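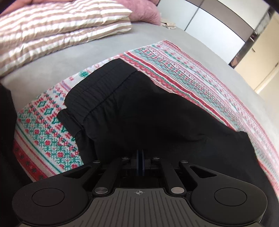

Maren Tolley
Walking and outdoors writer

My neighbour in Stovside took up long-distance walking the year she turned 40, and I've been badgering her for an interview ever since she got back from the Handau trail. We finally sat down in her kitchen one Tuesday, with a map covering the whole table and our mugs balanced on the windowsill.

She had never walked further than the reservoir before she started. "I bought boots for a weekend with my sister and it rained both days," she says. "I loved it so much I was looking up trains before we'd got home."

The Handau is 200 kilometres, most of it above the trees, and she did it on her own in October, when half the huts have shut for the winter. I wanted to hear about the Skitico pass first (who wouldn't?) and she was happy to start there. At 2175 metres it's the highest point of the route, and she reached it in thick cloud.

"I couldn't see the sign until I could touch it. I ate a cheese roll standing up, and then the wind got hold of the cloud and there was this lake, miles below me, bright green. I shouted. There wasn't another soul up there, so I shouted again."

The nights were sociable, which surprised her. At the Niazi hut she shared a table with two retired postmen and a family with a very small baby, and they played cards until the lamp went out. "I'm shy at home, I cross the road to get out of chatting. Up there you say hello and five minutes later somebody's cutting you a slice of their sausage."

We talked for ages about packing, a subject I could go on about all day! She lays everything out on the bed the night before and takes a third of it away again. Her rule on clothes is one set to walk in and one to sleep in, and the walking set goes in the sink every evening.
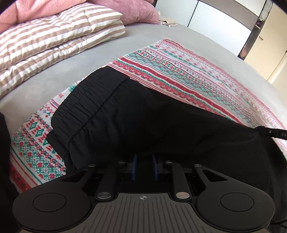 Black shorts on the bed.

"Shorts in any weather," she says. "Legs dry faster than trousers do. I took tights for the cold mornings and wore them twice." What she wishes she'd carried is a second pair of gloves, having dropped one of hers in a stream on the third day and walked the rest of the way with a sock on that hand.

Next spring she's going back to do it in the other direction, starting from the Handau end. She has already asked me to come. I've said yes, and I'm off to buy gloves.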